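Projects > Diltau > README

# Diltau

Diltau is a plain text collection of bedtime stories and lullaby words from the villages along the Plullico valley. I started it because my aunt's notebooks were falling to bits and I wanted the words somewhere safer than a biscuit tin. It grew rather a lot after that!

## What's in it

There are 559 entries at the moment. Most are short (a verse or two, sometimes just the one line people remembered), but 60 of them are full stories, and a few of those go on for pages. Every entry is its own text file, with a little header at the top:

- title (or the first line, if it never had a title)
- village
- who told it, if they were happy to be named
- language of the telling
- notes

The notes are where I ramble. Sorry. Edin Todorova did the English versions and she's far tidier than me, so if a note is short and sensible it's probably hers.

## Folders

`songs/` is the lullabies, `stories/` is the long stuff, and `bits/` is everything I couldn't place – counting rhymes, threats about wolves, that sort of thing. There's also `nastlow/`, which holds the entries from Nastlow. They spell things their own way up there and I didn't want to flatten it, so please don't run a spellchecker over that folder (Mirsad Leka did once, and it took us 2 evenings to put it back).

## Spelling and versions

Where I had more than one telling of the same song I've kept them all, with a letter after the number. The goat song has 8 versions and they disagree about everything, including whether the goat gets home. I haven't picked a favourite. All right, I have, it's the one where she comes back with the neighbour's hat.

## Known problems

- The tunes aren't written down. I can't read music and I'm not going to pretend.
- Some village names are missing from the Karagiannis notebook, where the ink had run.
- A few stories stop halfway. That's how they were told to me, usually with "and then you'd be asleep by then".
- Accents may look odd if your editor isn't set to UTF-8.

## Using it

Read it, sing it, print it out for your gran. If you put any of it in a book, please name the teller where there is one and keep the village with the words. Corrections are very welcome, and I tend to go through them on a Wednesday evening with a pot of tea, so give me until then before you nudge.
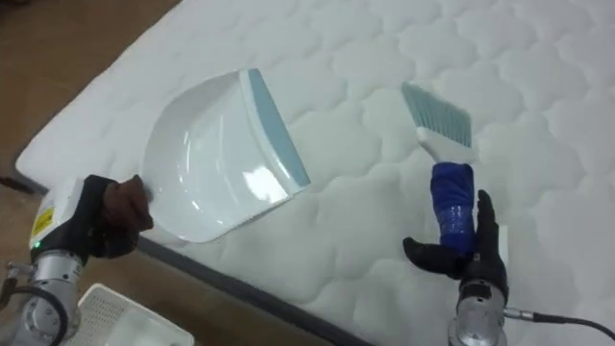
Next on my list is an index by first line, with the Nastlow spellings listed alongside the usual ones, and I'd love some help with the sorting if you've got a patient streak.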